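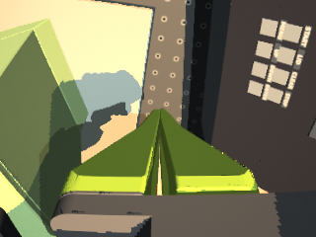 Adwood, the paint maker based in Faltmont, will add 13 new colours to its Ledell range of exterior wood paint in September. The range is made for sheds, fences, gates and garden furniture, and the new colours are the first to join it for 3 years. Most of them are greens. Flat olive green next to a bright yellow-green is one of the pairings the company suggests for customers who want to paint a door and its trim in different shades. A pale cream and a soft peach have also been added for smaller areas such as window frames and planters.

All 13 colours will be sold in 750 ml and 2.5 litre tins, with sample pots available from the Faltmont shop and by post. The existing Ledell colours stay on sale at the same prices, and the new ones will cost the same as the old.

Ledell is a water-based paint. Two coats are advised on bare or previously painted wood, with a coat of Ledell primer first on knots and resinous timber. Brushes can be cleaned with warm water and a little washing-up liquid. The paint should not be used on decking or any other surface that is walked on.

The colours were chosen after a survey of 800 customers, who were asked which shades they had looked for and not found. Mid and dark greens came out well ahead, followed by warm off-whites. There was less call for grey than Adwood had expected, and a planned slate colour was dropped as a result.

Farah Siregar, head of product at Adwood, said: "People kept telling us they wanted a green that sits well in a garden in winter as well as in summer. We had two greens in the old range and both were quite blue. The new ones lean towards yellow and brown — closer to moss and old leaves."

The new colours will be stocked by independent hardware shops and by Lumbantobing, the garden supplies chain, which will carry the full range in its larger branches. Smaller branches will hold the greens and can order in the rest.

Adwood has printed 3,000 colour cards for the launch, each with brushed-out samples of every Ledell shade, old and new. Cards are free and can be picked up from stockists or requested from the Faltmont office. Trade customers may ask for painted timber swatches, which take longer to send out.

Notes to editors: sample pots and colour cards are available for review. Requests should be marked for the attention of Farah Siregar at Adwood, Faltmont.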